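Faninar Desk Set
Set-up guide, section 5: Drinks on the desk

The set includes two coasters. Use one for every bottle, cup or glass that stands on the oak desktop. The oil finish resists small splashes but will mark if liquid is left under a base.

5.1 Placing the coaster

1. Wipe the desktop with a dry cloth and let it air for a few minutes.
2. Lay the coaster flat, with the raised rim facing up.
3. Keep it clear of the back edge, where the cable slot is.
4. Stand the bottle in the middle of the coaster. Check that the whole base sits inside the rim.

Note: Bottles should be kept upright with the cap screwed on when not in use. The red coaster can be seen around the base of a bottle of orange drink.
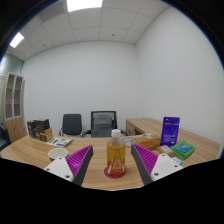 5.2 Paper cups

1. Fill paper cups no more than two-thirds full.
2. Use the second coaster if the cup holds a hot drink.
3. Move cards, booklets and other printed items out of reach of a spill.

Caution: Do not stand a hot pan or teapot on the coaster. It is made for cups and bottles only.

5.3 Cleaning

Wash the coasters by hand in warm soapy water and dry them before putting them back. Blot spills on the desktop straight away, then wipe along the grain. For stains that remain, use Seixas oil soap (part 571), following the directions on the tin.

Replacement coasters are listed under part 73.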